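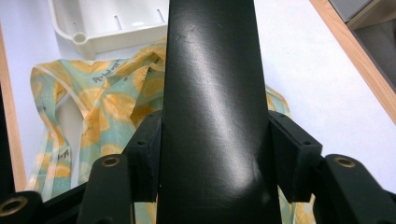

Page 16

Section 4: Washing cloth bags, aprons and other light items

The Cavham front loader has a Light Fabrics program for thin cotton, printed cloth and mixed small items. Check the care label on each item first. If it says hand wash only, use the Hand Wash program in Section 5.

Before the first wash

1. Turn on the cold tap and check the inlet hose for drips.
2. Empty all pockets and turn bags inside out. Shake crumbs and grit outdoors, away from the machine.
3. Tie drawstrings and long handles in a loose knot, or put the item in a mesh wash bag.
4. Test printed cloth for colour loss. Dampen a corner, press it with a white cloth and look for dye. If any comes off, wash the item alone in cold water.

CAUTION: Do not wash items that have been in contact with petrol, solvent or cooking oil. Residue can ignite in a dryer, even after washing.
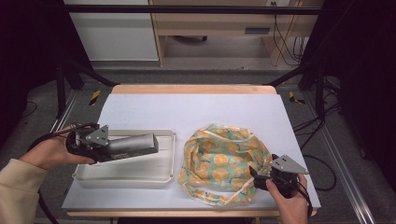
Sunita Agarwal: My bags came out with white streaks down the seams. I was using powder on the cold setting, and it stopped once I changed to liquid.

Note: Powder may not dissolve fully in a cold wash. Use liquid, or dissolve the powder in a jug of warm water before pouring it into the drawer.

Running the program

5. Load up to 5 kg of dry fabric. The drum should be loosely filled, with a hand's width of space at the top.
6. Add detergent to the middle compartment. Leave the left compartment empty – it is for prewash only.
7. Turn the dial to Light Fabrics. The default temperature is 40 degrees. Press Temp to change it to cold.
8. Press Spin until the display shows 400. Faster spins will set creases in thin cloth.
9. Close the door firmly and press Start.
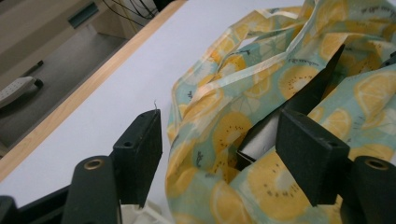
Ballarat, July

Owners in hard water areas should run the Drum Clean program monthly. The earlier printing of this manual gave a longer interval, and that page should be discarded.

Drying and storage

10. Wait for the door light to go out, then remove the load. Do not force the handle.
11. Pull seams and handles straight while the cloth is still damp.
12. Hang bags upside down by the base, in shade if the print is bright.

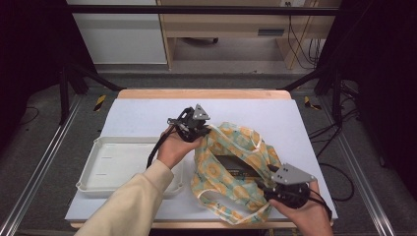
13. Iron on the reverse side at a low setting. Keep the iron off any rubber or plastic print.
14. Wipe the door seal and leave the door ajar until the drum is dry.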